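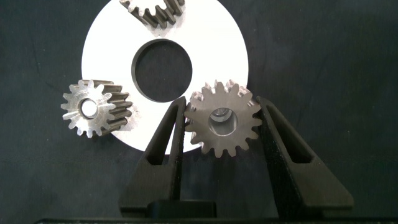
Zaid Khasawneh thinks I'm reading too much into one morning, and that the stratus over Dildale would have burned off by ten whatever the model said. Fair! But look at the onset time.

September, 6:40 a.m. Third fog case of the month and easily the best so far. The Fomasside sensor dropped below a half mile at 4:50, and the Prisis run from the evening before had it at 5:00. Ten minutes! I did a little dance by the printer.
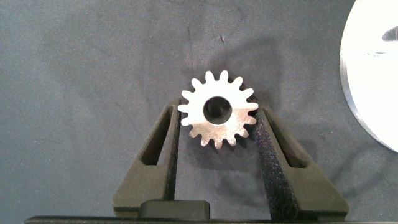 Reading time: 1 min

Settings, so I can find them again: dew point nudged up 3 degrees in the valley cells, wind threshold left alone, soil moisture from the Kong station instead of the regional grid. I'm pretty sure the soil moisture is what did it — the old run kept the valley floor too dry and never got past haze.

Less good: clearing. Model says 8:30, and at 9:15 I still couldn't see the water tower. Probability sat at 35 percent on the ridge, 50 at the river, then fell off a cliff between two time steps. Looks like a mixing problem to me. Zaid blames the high cloud.

To do: rerun with the 30 minute output, pull the ceilometer file before it gets overwritten, ask who moved the Kong rain gauge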